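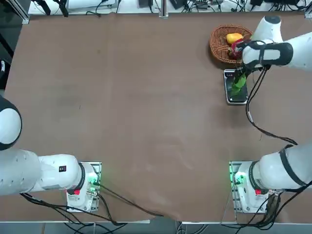 Re: [kitchen-scales] small flat scales, any good?

Pollard wrote:
> I'm after a little digital scale that can stay out on the table all the
> time. My old one is a tall thing with a bowl and it eats half the
> counter. Do the small black ones cope with anything longer than an egg?
> I mostly weigh vegetables out of a basket, one at a time, for pickling.

Oh, they cope fine! I've had a small flat one since June and I love it. Mine is a Zodell, goes up to 4000 g and reads in steps of 2, so don't buy it for yeast or saffron, but for pickling it's plenty.

Long things are easier than you'd think. Lower them down gently, get the middle over the platform and let the ends stick out. As long as the ends don't touch the table (or the basket!) the number is good. I did a whole batch of cucumbers that way last night, 1357 g all together, and my brine came out right for once.

Keep the basket right next to the scale, just behind it if you can. Saves so much reaching. And put the scale on something hard and smooth. I tried mine on a folded dish towel and the numbers wandered all over the place.

Do press zero between pieces if you're weighing wet stuff, the drips add up. Wipe the platform too.

What are you pickling, by the way? If it's beans I have a dill recipe I'd happily type up for the list.

Brzozowska

--
Uso kitchen list
To leave, send a blank message with "leave" as the subject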